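Home | Forums | Laundry & Clothing Care | New Posts | Search | Log in

This site uses cookies to keep you signed in. Accept | Manage settings

Thread: Does anyone really follow care labels on sweats?

grokness_knits
April 23, 2025
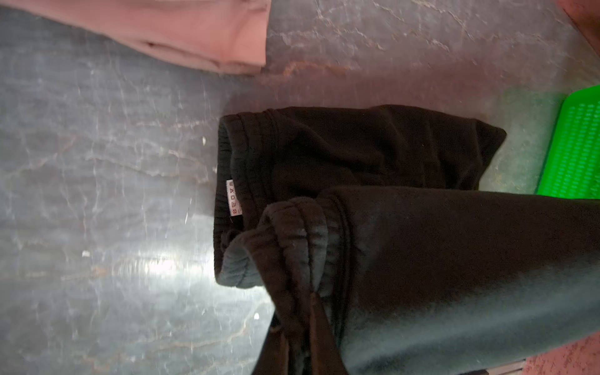 I'm on my third pair of fleece-lined sweats from Usier and the inside always goes the same way. Soft for a month, then little hard pills all over the seat. The store told me I must be ignoring the label. I don't buy it. I wash cold, inside out, with nothing but other dark stuff. Has a label ever saved anybody's clothes?

Druditz
Short answer, no. Labels are there to cover the company. If they say "do not bleach" and you bleach, it's your problem. Cheap fleece pills because it's cheap fleece.

lintpatrol
Disagree. Do you tumble dry? I hung mine for a whole winter and the lining still feels decent. Heat is what kills it.

grokness_knits
Low heat, which the tag on mine allows. So either the tag is wrong or the heat isn't the problem.

Druditz
Or "low" on your dryer means nothing. Mine has three settings and they all feel the same.

sedgwick_st
I paid 100 bucks for a "premium" pair once and it pilled faster than the 13 dollar ones from the discount bin. Never again. Also, stop using fabric softener if you do. It leaves gunk in the fleece.

lintpatrol
One pair against one pair doesn't prove much. Were they even the same blend?

sedgwick_st
No idea, I cut the tags out. They itch.

lintpatrol
So you're arguing about labels you didn't read. Great.

grokness_knits
I don't use softener. I did try one of those Sedgwick fabric shavers (no relation I assume) and it took the pills off, plus a fair bit of fleece. They were back in two washes.

Druditz
The product page for that thing brags about 3,091 five-star reviews. I'd like to see what those people's pants look like by spring.

lintpatrol
Try line drying the next pair from day one and report back. If they still pill, I'll shut up.

grokness_knits
Fine, but I'm not buying Usier again to do it.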